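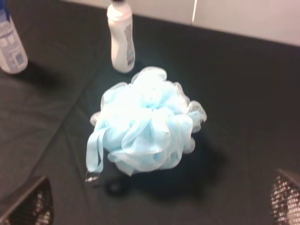

Jarside 沐浴球 标准款

品牌:Jarside
品类:沐浴用品 / 起泡清洁
供货方式:单个装、家庭装、整箱
销售单位:个 / 箱
整箱数量:52 个

产品介绍

Jarside 标准款沐浴球用于搭配沐浴露、液体皂起泡和清洁身体。网料为连续筒状网,收拢后在中心用线绳扎紧,外层自然散开成球形。使用时不需要很多沐浴露,按压一泵,加水揉搓几下即可出泡。

标准款的网料比 Jarside 轻柔款略硬,适合手臂、腿部和背部的日常清洁。皮肤比较敏感,或者给孩子用,请选轻柔款。两款的尺寸和挂带做法相同,区别只在网料的软硬和扎数。

规格

型号:JS-102
材质:聚乙烯网料,涤纶扎线
净重:52 克
挂带:有,可挂在挂钩、龙头或毛巾杆上
适用水温:日常洗浴水温
包装:纸质腰封,无塑料内袋
建议更换周期:四到八周

颜色以下单页面可选项为准。同一颜色不同批次之间会有轻微色差,不作为质量问题处理。整箱订购默认单色,需要混色请在备注里写明各色数量,混色箱发货时间比单色箱多两天。

使用方法

第一次使用前,用温水冲洗一遍,挤干。新网料在包装里被压过,刚拆开时会显得扁,浸水后用手把外层拨开,形状会慢慢恢复。

打湿沐浴球,挤掉多余的水,倒上沐浴露,双手揉搓至出泡。擦洗时用泡沫带过皮肤,不必用力。脸部、刚刮过毛的部位、有伤口或晒伤的部位不要使用。使用磨砂类产品时,颗粒容易卡在网料里,建议直接用手涂抹。

如果泡沫很少,多数情况是水太多。先把球挤到不滴水,再加沐浴露。用固体香皂也可以起泡,但皂渣会留在内层,冲洗时间要长一些。

清洗与晾干

每次用完后在流动水下冲洗,边冲边捏,直到挤出的水没有泡沫。甩掉水分,挂在通风的地方。不要放在浴缸边沿或肥皂盒里,底部长时间接触积水容易产生异味。

每周做一次彻底清洗。盆里放温水,加少量中性洗涤剂,浸泡十分钟,揉洗后冲净。水质偏硬的地区,网料用一段时间会发涩,可以在温水里加一勺白醋,浸泡后再冲洗。

不要用开水烫,不要放进微波炉,不要用烘干机。高温会使网料收缩变硬,变形后无法恢复。含氯漂白剂会让颜色变浅,也会缩短扎线的寿命。

机洗需要装洗衣袋,选轻柔程序和冷水。请不要和带拉链、搭扣的衣物放在一起洗,网料勾住后会抽丝。

什么时候更换

出现以下任何一种情况,请更换新的沐浴球:

网料上有黑点或洗不掉的斑点
彻底清洗并晾干后仍有异味
中心扎线松动,外层成片散开
网料变硬,擦在皮肤上有刺感

正常使用四到八周更换一次。浴室没有窗户或者几个人先后洗澡的家庭,建议按四周计算。沐浴球属于个人用品,请不要多人共用一个。

与同系列产品对比

标准款 JS-102:网料适中,起泡快,晾干时间中等。适合多数成年人日常使用。

轻柔款:网料更细更软,泡沫更密,但层数多,晾干要慢一些。适合敏感肌肤和儿童。儿童使用时请有成人在旁。

长柄款:球体固定在手柄上,方便清洗背部和小腿。球头可以拆下单独更换,手柄可继续使用。球头替换装与标准款不通用。

Gromis 浴室挂钩可与以上三款搭配使用,无需打孔。挂钩需要另行购买,安装前请把墙面擦净,贴好后放置一天再挂东西。表面粗糙或掉粉的墙面不适用。

批发与订购

本产品由 Wikström 家居用品负责供货,现货从 Foltdale 仓库发出。单个装和家庭装可以直接在页面下单,整箱订购请选“箱”作为单位。

起订量:零售不限,批发一箱起
整托数量:1,000 个(散装入周转箱,不按整箱规格包装)
当前可售库存:1,589 个

批发价按数量分档,登录客户账户后可见。尚未开户的酒店、健身房和零售店,请先提交营业执照和收货地址,审核通常需要两个工作日。月结客户的额度和付款日以合同为准。

需要在腰封上印自己的标识,请提前与我们确认稿件。我们提供腰封的刀模文件,稿件请转曲,颜色用四色模式。首次印制会先寄一份纸样,确认后开始生产。确认之后不能再改内容。定制腰封的订单不接受无理由退货。

酒店客户如果放在客房供客人一次性使用,请选不带腰封的散装规格,价格更低,也省去拆包装的时间。散装规格按整托供应。

配送

现货订单付款后一个工作日内发出。整箱订单走普通货运,送到楼下或收货口,不含上楼和拆托盘。收货地点没有卸货平台的,请在备注里说明,我们会安排带尾板的车辆。

收货时请先查看外箱。外箱破损或受潮的,请在签收单上写明,并拍照留存,七天之内联系我们。签收单上没有记录的运输损坏,处理时间会长一些。

退换货

未拆封的商品,收货后三十天内可以退货,退货运费由买方承担。沐浴球属于卫生用品,腰封拆开或者下过水之后不能退货,质量问题除外。

质量问题包括:挂带脱落、扎线未扎紧、网料有破洞。请附上照片和订单号,我们核实后补发或退款,不需要把产品寄回。整箱中只有个别产品有问题的,按实际数量补发。

常见疑问

新球有轻微气味是否正常
刚拆封时可能有网料本身的气味,温水冲洗并晾一晚后会消失。洗过两次仍然明显的,请联系我们。

挂带能不能承受浸水后的重量
可以。挂带与中心扎线缝在一起,正常悬挂没有问题。请不要拉着挂带用力甩水,时间长了会把扎线带松。

能不能用来洗碗或者擦浴缸
网料对普通瓷面没有损伤,但擦过清洁剂的球不要再用于身体。旧球更换下来后可以拿去擦洗水槽,用完丢弃。

网料散开了能不能自己重新扎
外层轻微松散可以用手整理。中心扎线断开后,网料会展开成一条长筒,重新扎紧比较困难,建议更换。

废弃后怎么处理
网料和扎线是两种材料,一般的回收点不分拣这类小件,请按当地规定投放。腰封是纸质的,可以和废纸一起回收。

联系方式

产品和批发咨询:Hưng Đặng,客户部
咨询时请提供型号 JS-102 和所需数量。已下单的客户请同时提供订单号。

页面更新:2023年12月17日
下一次价格调整在四月,调整前已确认的订单按原价执行。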